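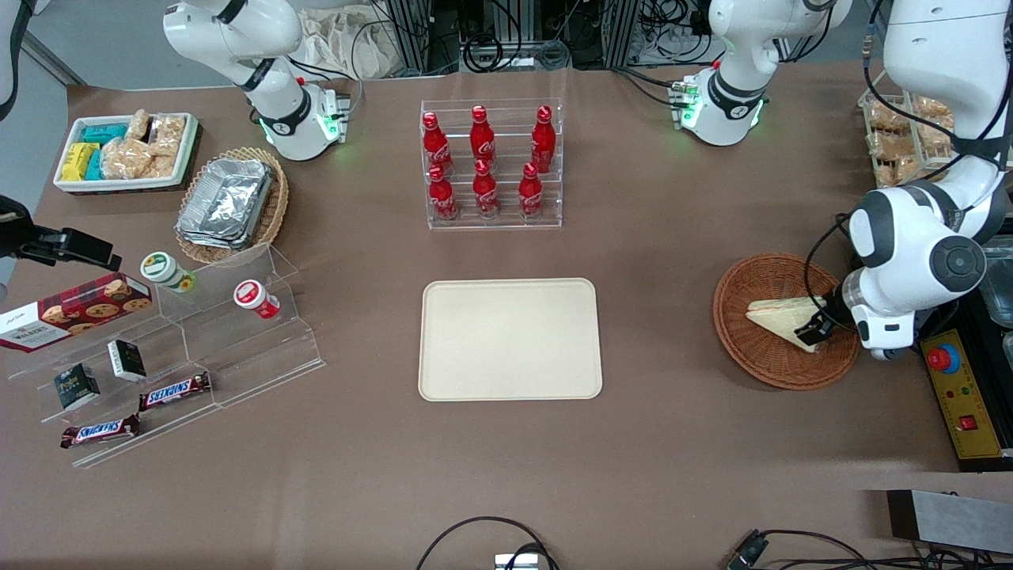 The left arm at the sandwich basket, with the snack counter laid out and the tray still to fill.

I promised I'd write something once the spring club got going properly, and I have put it off so long that it is now 2022-04-19 and my tea has gone cold twice while I looked for my notes. So, the shop project! We have 10 students this term, most of them quite new to robots, and they voted to build a little snack counter where you ask for your lunch and the two arms put it on a tray for you. I had rather hoped they would choose something with fewer sandwiches in it, but they were so keen that I gave in within a minute.

Albane Texier looks after the Drustau group, who do the left arm, and they have spent 5 sessions on the sandwich alone. It's a lovely problem (I do mean that). A sandwich has a pointy end and a fat end, and the side of the basket is always in the way of one or the other. Their notebook has 20 pages of arrows and crossings-out and one very good drawing of a cat.

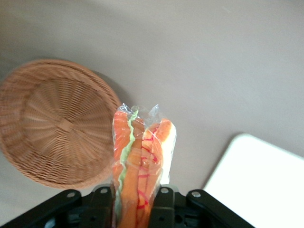
The vegetables belong to Ok-hee Ra's group, who call themselves Omov for reasons I have been told and have already forgotten. They wanted something crinkly, and a bag is a proper nuisance to program for, with all those folds at the top and the shine coming off the plastic. Ok-hee has been making them work from the wrist view only, which I thought was a bit strict at first, but they talk to each other so much more now that they all have to look at the same screen. One of them told me she dreams about carrots.

We're aiming for 80 practice orders before the open afternoon in August, at Vandon if they'll have us again. Parents very welcome, and bring something for the tea table. I still need to find out who has the key to the Haque cupboard, so if it's in your coat pocket, please do ring me.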